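We use cookies to remember your settings and to count visits. By staying on this page you accept them. Manage cookies

Cleaning and storing play food and the pans that go with it

Play vegetables get chewed, dropped and left under the couch, so they need a wash more often than most toys. Once a month is enough in most homes. Do it sooner if someone has been sick.

Fill a dishpan with warm water and a small squirt of dish soap. Wash hard plastic pieces with a soft brush and get into the grooves around the stems. Rinse, shake and stand them on a towel overnight. Hollow pieces with a seam or a pinhole should only be wiped, as water gets inside and stays there.

Painted wood should never soak. Use a damp cloth and dry it right away.

A real saucepan is fine for pretend cooking, and a small one is easier to carry. Check that the handle is tight and the rim has no sharp spots.

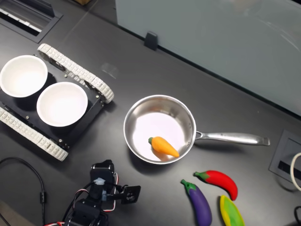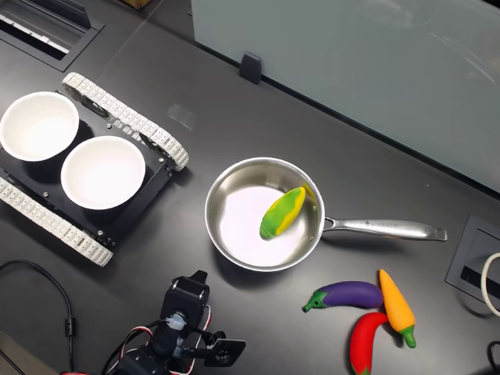 Steel pan, white bowls and toy vegetables, with a carrot in the pan in the first and corn in the second.

Can a pan used for play go back on the stove?

Wash it with hot soapy water first and look for bits of paint or crayon stuck to the bottom. If it comes clean, cook with it.

For storage, the shallow Stallen bin holds around 20 pieces and slides under a low shelf. Leave the lid off for a day after washing.

Get the Dretcombe household letter by email every April. Enter your address to sign up.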